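Altley Motor Club
Minutes of the History and Publications Meeting

Date: 17/05/2020
Present: Duyên Giáp (chair), Mojtaba Jalali, Chiến Hà, Nhàn Tô (minutes)
Apologies: Tín Tăng

1. Minutes of the last meeting

The minutes were read and approved with one correction. Under item 5, "gear oil" should read "chassis grease." Nhàn will fix the file copy.

2. Matters arising

Mojtaba has returned the two binders of Misex dealer bulletins to the Mahasneh family and has a signed receipt. The scans are on the club drive. Several pages from the second binder came out too faint to read and will need to be borrowed again. Duyên asked that this wait until the page list is finished, so that we only have to ask once.

The club's letter to the former Misex plant office has not been answered. Chiến will write again and send it to the street address this time.

3. Misex company history

Chiến gave a report on the first part of the history, which covers the years when Misex sold only greases and cutting oils to machine shops in Altley. The draft is complete up to the first motor oil. He now has two sources for how that oil was sold. The price list shows it in quart cans and five-gallon pails. The bulletins mention drums as well, but only for fleet customers.

There was a long discussion about the name. The draft says that Misex was made up from the names of the two founders. Mojtaba has not found this in anything printed by the company itself, only in a newspaper piece written much later. It was agreed that the sentence will stay in but will say where the claim comes from.

Chiến asked if the section on grades should explain viscosity numbers for readers who do not work on cars. Duyên thought most members would skip it. Nhàn was in favor of a short note at the end. Agreed: one paragraph, at the end, no chart.

The draft is now 39 pages. The limit set for the printed booklet is still in effect, and the chapter on service stations will have to be cut down. Chiến will mark the parts he thinks can go.
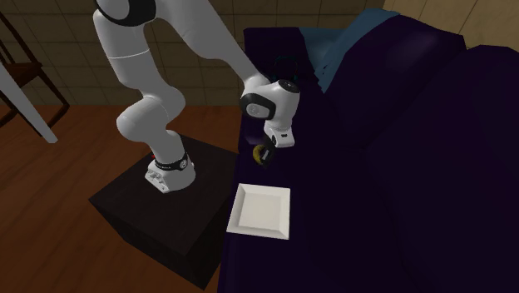 Robot arm on its pedestal, next to the purple seating.

4. Engine oil and older cars

Mojtaba reported on questions sent in by members since the last newsletter. Most were about using current oils in engines built before detergent oils were common. He has written a reply that covers the following points:

If the engine has been run on non-detergent oil for many years and has never been opened, the owner should drop the pan and look before changing over.
If the engine has been rebuilt and cleaned, a detergent oil may be used from the start.
Flat-tappet engines need attention to zinc content, and the owner should read the data sheet for the oil.
Leaks that show up after a change of oil should be checked at the rear seal first.

Duyên asked that the reply not recommend any brand. Mojtaba said it does not. Chiến wanted the words "may be used" changed to "is usually fine." After some talk the wording was left alone.

A member asked by mail if the old Misex straight 30 could be matched with anything on sale now. Mojtaba will answer him directly. He does not have the original specification and will say so.

5. The Zulus run

The Zulus, the pre-war section of the club, have put off their spring run. Their new plan is for a day in June, with the route shortened to finish at the fairground. The section has asked us for a one-page handout on the filling stations along the old highway. Nhàn has notes on three of the stations and will write it up. The one at the river bridge has been torn down and only the pump island is left.

Tín sent a note saying that he can print 100 copies at no cost if he has the page two weeks ahead. Accepted with thanks.
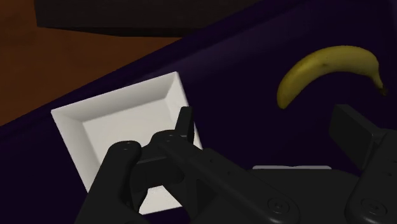

Banana and white tray, seen from overhead.

6. Oil can collection

The collection was moved to the new shelving last month. Nhàn has checked it against the old card list. There are 14 cans on the cards that are not on the shelves. Roughly half of these are marked on the cards as loaned, but with no name and no return date. She will go through the old newsletters to see who had them for displays.

Two of the quart cans are rusting at the bottom seam. Chiến said that any oil left inside should be drained before they are treated and the cans stored upside down. Duyên asked him to do these two and report back before he does any more. Any can with a paper label is to be left as it is.

Mojtaba asked if we should go on accepting plastic bottles. They take up room and few people have shown interest in them. It was agreed to take one of each Misex label design and turn down duplicates.
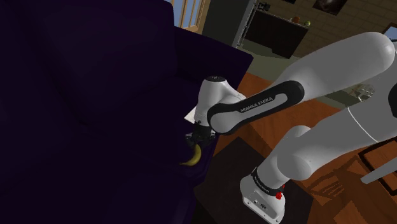 The cover of the next newsletter still has to be settled, and the choice is between the 1930s grease tin and the painted delivery truck sign. Duyên prefers the sign, but the only print we have was taken in poor light. Chiến pointed out that our printer turns dark areas solid black. In the picture of the robot arm over the sofa, the lower part of the sofa is nearly black already and would lose its folds on paper, while the yellow banana would come out well enough. The sign is dark green with thin lettering and would suffer in the same way. It was agreed to use the grease tin on the cover and put the sign inside at half a page, lightened. Mojtaba will write the captions.

8. Any other business

The scanner glass has a scratch along the left side. Until it is replaced, place pages against the right edge.

Nhàn asked that scans be named by bulletin number and page, with no spaces. A number of files on the drive are named by the date of scanning and cannot be matched to anything. Mojtaba will rename his.

Chiến has been offered a bound set of trade magazines, mostly on refining and lubricants, from a retired parts man in Altley. We do not have shelf space for the full set. He will ask if we may take only the issues that have Misex advertisements.

9. Actions

Chiến: second letter to the plant office; marked cuts to the draft; the two rusted cans; trade magazines.
Mojtaba: reply to members on oils; straight 30 letter; captions; file names.
Nhàn: correction to the last minutes; station handout; missing cans.
Duyên: ask for a price on scanner glass.
Tín: printing of the handout.

The next meeting will be held in June, on a date to be set by Duyên once the run is confirmed.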